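Search this site Search
Type and press enter

Giving a Carved Cream Vanity a Proper Spring Clean

Nov 5, 2023

I love a vanity table with fancy edges. Scallops, carving, a big oval mirror with a rosette on it, the lot! What I don't love is how much face powder all those little grooves can hold, so this week's tips are for anyone with a painted dressing table that has gone a bit dull. 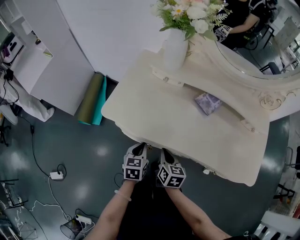

Start dry. It's so tempting to go straight in with a wet cloth, but powder plus water makes a paste, and the paste settles into the carving and sets there (ask me how I know). Take everything off the top, then go over the whole thing with a soft, clean paintbrush. A cheap 2 inch one is perfect. Work from the top of the mirror frame down, flicking the dust out of the curls and petals, and have the vacuum hose in your other hand if you can manage it.

Next comes the damp part. One drop of dish soap in 200 mL of warm water, and honestly no more than that, or you'll be rinsing all afternoon. Wring the cloth until it feels nearly dry. For the grooves, wrap a corner of it around a wooden skewer — blunt end, please — and run it along the carving. Painted finishes can be soft, especially on older pieces, so try the back of a leg first and check the cloth for colour.

The bit everyone forgets is the apron, the curved strip under the front edge. Run your fingers along the underside and see what comes off! Hand cream, mostly, at my place. Two passes with the damp cloth and one with a dry tea towel will fix it.

Little metal knobs: if yours unscrew, take them off and clean around the holes. If they don't, a cotton bud does the job. Please keep metal polish away from the paint, it leaves a grey smear that is a real pain to shift.

Mirror: spray the cloth and leave the glass alone. Liquid that runs down behind the frame can get at the silvering, and then you have those black freckles along the bottom for good. I use a flat-weave microfibre from the Priroven pack and it leaves hardly any lint.

Artificial flowers get grubby too, and I'm a big fan of them on a vanity (no dropped petals, no water rings on the paint). A hair dryer on cool, held well back, blows most of the dust out. Ferny bits hang on to it longer, so dab those with a barely damp sponge. Wash the vase while it's empty and let it dry right through before the stems go back in.

Then be picky about what goes back on top. I keep to the flowers and whatever I'm using that day, and everything else lives in a drawer or a basket. Wiping it down on a weekday takes no time at all when there's so little to lift.

For scuffs in cream paint, try a white pencil eraser before you reach for the touch-up pot. I got 18 marks off a table from the Bustumthorpe swap meet that way and was ridiculously pleased with myself!

Recent tips
Rolled exercise mats and where to stand them
Ren's drawer liners, one year on
23 uses for an old tea towel
Getting candle wax out of a tablecloth
Kulladeck oil on outdoor chairs: one coat or two?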